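Posted Monday, October
By the open day crew at Rirberg

# README -- Kuler open day recordings

Hi! If you've landed in this folder you probably came to our open day at the Rirberg workshop, or somebody who did passed you the link. I wrote this so I'd stop answering the same emails one at a time. It covers what's in the set, how we made it, and what I'd watch out for if you want to use it.

Kuler is the name we gave the demo. Visitors came in small groups, had a go at driving the arm, and we recorded the runs as they happened. I was on the mic for the morning sessions and my voice was gone by lunch (bring water, future me).

## What's in the folder

There are 182 runs in total. Of those, 74 were driven by visitors and the rest by people from the workshop. The whole thing comes to nearly 400 minutes. Each run has the video from the small camera at the wrist, the joint readings, and a short text note typed in by whoever was standing at the laptop.

The notes are all over the place. Some say "good" and some go on for a paragraph about grip force. I left them exactly as typed, spelling included.

## How the day ran

We had two stations. Lightfoot was the easy one, where you pick up a block and put it in a tray, and most of the kids went straight there. Fornlow was the cloth station and had the longer line all day. I think people like it because everyone has folded a towel and everyone assumes it'll be simple!
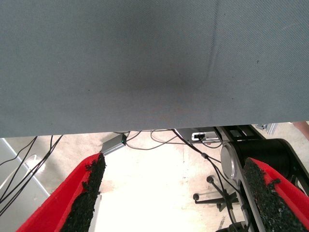

The wrist view is the part of the recordings I get asked about most. It's a very close, low-down way of looking at the job, and it takes a few minutes to get used to. When the fingers are open you get one red shell on each side, the black pads facing each other, and whatever is past them fills the rest. With blue-gray fabric across the top half like that, there's very little to steer by except the edge of the cloth and the odd crease. The pads are pretty ragged too, with torn bits lapping over onto the red, so if you're planning to track the outline of the fingertips, don't count on a clean edge. New pads are on my list.

Bright spots are the other thing. The pale floor can blow out to plain white between the fingers, and you lose most of the speckle. I haven't corrected the exposure in any of the files -- if you do, please keep the originals next to your version.

## Known problems

- Clocks on the laptop and the arm drift apart over a long session. Line them up again at the start of each run.
- A few Lightfoot notes got saved under Fornlow. I fixed the ones I spotted.
- Runs that were stopped early are still in there, marked "short" in the note.

## Using it

Go ahead and use it for class projects, hobby stuff, or your own tests. Please don't repost the full set somewhere else, just link back here so people get the fixed notes. If you find a mislabeled run, send me the run number and what you think it should be.

Still to do: a proper index file, and smaller copies of the video for folks on slow connections.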